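Voltstead VS-3 precision screwdriver set: three months of use

The VS-3 is the smallest of the cordless drivers in the current Voltstead range. It is sold through Mudley, comes with a fixed set of bits in a hinged case, and is meant for people who open up electrical goods often enough to be tired of doing it by hand. I bought mine in April and have used it most weeks for taking apart and rebuilding second-hand desktop computers.

The body is a plain cylinder with a rubber sleeve over the lower half. The switch is a two-way rocker. There are three torque settings, chosen by turning a collar behind the chuck, and the clicks between them are firm. On the lowest setting the driver stops cleanly on drive caddy screws without marking the heads. The middle setting suits most case screws. The highest is needed only for breaking loose a screw that has seized, and even then I would start it by hand.
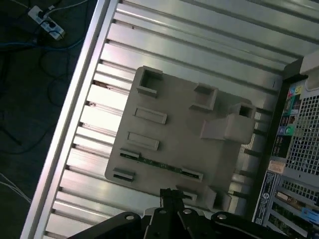

Bit retention is magnetic and stronger than on the Ellus driver I used before. A long bit will carry a case screw to the bottom of a tower without dropping it, provided the tool is not knocked on the way down. The shorter bits hold less well. There is a small amount of side play in the chuck, which can be felt with the extension fitted and not otherwise.

The bits themselves are mixed. The cross-head and hex sizes fit tightly and show no wear. The smallest flat bit twisted slightly in the second month. Mudley replaced it without fuss, although the parcel took 9 days.

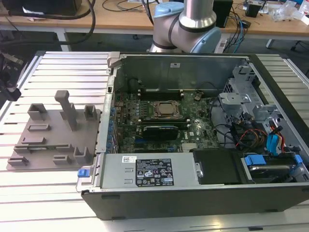
Can it be used as a manual screwdriver when the battery is flat?
The spindle locks when the rocker is released, so it can be turned by hand like an ordinary driver. The sleeve gives enough grip for this, but the barrel is thick and final tightening in a narrow space is awkward.

Charging is by USB-C, with the socket under a rubber flap at the end of the handle. The instruction sheet does not give a charging time. Mine takes just under an evening from empty. I kept a tally during the first charge and drove 364 screws in or out before the light turned red, nearly all of them on the middle setting. The driver then slowed noticeably and stopped soon after. It will not run while plugged in.

Noise is moderate, with a high whine under load. The work light is a single lamp below the chuck and throws a shadow from the bit exactly where the screw head is. I leave it on because it cannot be switched off separately. 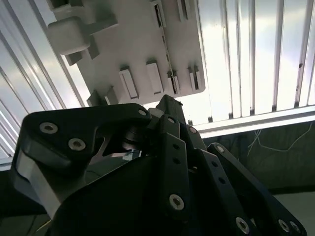 The case deserves a mention, mainly for its faults. The foam is cut too shallow for the extension, and the lid presses on it when shut. The sizes are printed on a card inside the lid instead of on the bits, so a bit put back in the wrong slot has to be identified by eye. Lim makes a better case at a lower price, but its driver has no torque collar.

Compared with the Ellus, the Voltstead is heavier, slower and easier to control. For flat-pack furniture or anything with long wood screws it is the wrong tool and will stall. For electronics and light appliance repair it does what is claimed. Spare bits are sold singly, and the battery is sealed in.

Rating: 3 out of 5. A deeper case and a second lamp would make it 4.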